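## 4. Building the bagging task

I came to this paper from the club side of things, so I'll write this section the way we talked it through in the Bernarbridge lab. Our student club wanted a task that first-year members could try on their second session, and that would still trip up people who had been with us since June. Packing and handling a shopping bag won, mostly by stubbornness (mine!). Bosau, our shared code base, already had decent grasping for hard things like blocks and bottles, but it had never been asked to cope with anything floppy.

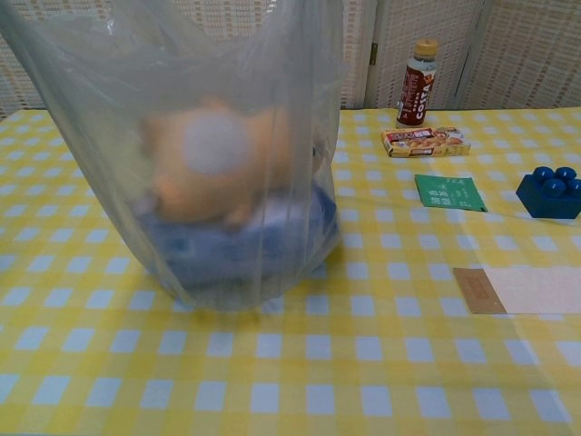
We gave each student team 15 tries per session, and we let them talk over every single one before starting the next. That slowed us down a lot, and I'd still do it again. The teams wrote much better notes when they had to argue about a miss right after it happened, and a few of those arguments ended up as actual changes in Bosau. Over the whole term we logged 600 tries from 9 teams, and we threw out 38 of them for reasons that had nothing to do with the students (a crashed logger, mostly, plus one very long fire drill).

Scoring was the part we fought over longest. The Fludetti rules, which we borrowed from an older club contest, only look at where things end up, and that felt unfair to teams with a careful approach and a bad finish. So we split each try into reach, grip, lift and place, and gave a point for each. Teams could also claim a half point for a clean restart, an idea we stole from the Cronin workshop and that the students loved a little too much.
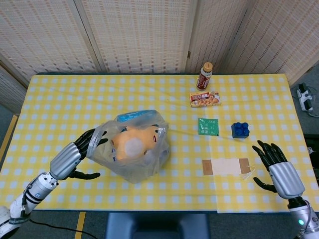
**Figure 1.** Bagging task with both arms over the table.

Grip points turned out to be the hardest ones to earn, and I think the reason is plain once you've tried to code it. A thin bag has no fixed shape, so a handle that was easy to find on one try might be folded flat on the next. In Figure 1 the left hand has its fingers hooked around the near handle, with the orange plush toy inside the bag, and the right hand is open over the cloth with nothing in it. Most teams wrote the hook first and then spent weeks on what the second hand should be doing in the meantime. Two of them never settled it, and their code still just parks the right arm off to the side and waits for a lift signal. We kept both versions in the results, scored the same way as everyone else's.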